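Search this site
Go
Reading time: 4 minutes

How a robot picks up a soft toy 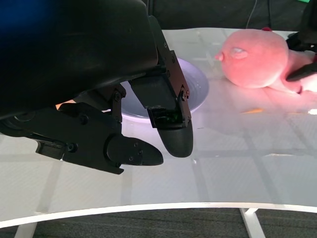 A gripper at the table, with a white bowl and a pink soft toy.

On Oct 22, 2024 the Skonder workshop held its open day for schools. Visitors watched robot arms lift things from a table and put them down again. This page explains how the job is done.

What a gripper is

A gripper is the part at the end of a robot arm that holds things. It does the work of a hand, with fewer parts. The black gripper in the picture has two fingers. One is built from links joined by screws, and its tip is flat, like a small paddle. The other finger has a rounded tip.

The fingers close until they press on an object. The press makes friction, and friction stops the object from slipping. If the press is too weak, the object falls. If it is too strong, the object may be crushed or may shoot out sideways.

Hard things and soft things

A bowl keeps its shape when it is squeezed. A soft toy does not. It gets thinner where the fingers press, so the fingers must keep closing after the first touch. Érica Meireles, an engineer at Skonder, showed this by squeezing a sponge between two rulers. The first touch did not lift it. A little more squeeze did.

A shallow bowl has a different problem — there is not much to hold. The usual answer is to pinch the rim, with one finger inside and one outside.

How the robot learns

The robots on show learn from people. A person steers the arm through a task and a computer records each movement. For the toy task the team has recorded 783 turns. Of these, 149 were thrown away after checking. Each turn starts with the objects in new places. If they were always in the same place, the robot would learn only that place.

Small cameras are fixed near the grippers. They see the object from close up, but a finger can hide part of it. Shiny tables also cause trouble, as reflected ceiling lights can look like marks on the surface.

Questions from the visitors

Can it feel? Not as you do. Some grippers measure how hard they press. That is a number, and the robot has no feelings about it.

Is it fast? No. Valentin Fuchs runs the arms at a slow speed during visits. A person would finish the toy task first.

What happens when it drops something? The arm stops, and the turn is marked as failed.

Nearly 80 children came to the open day. The next one is in May. Schools should write to Bernice Issahaku at the Skonder office to book a place.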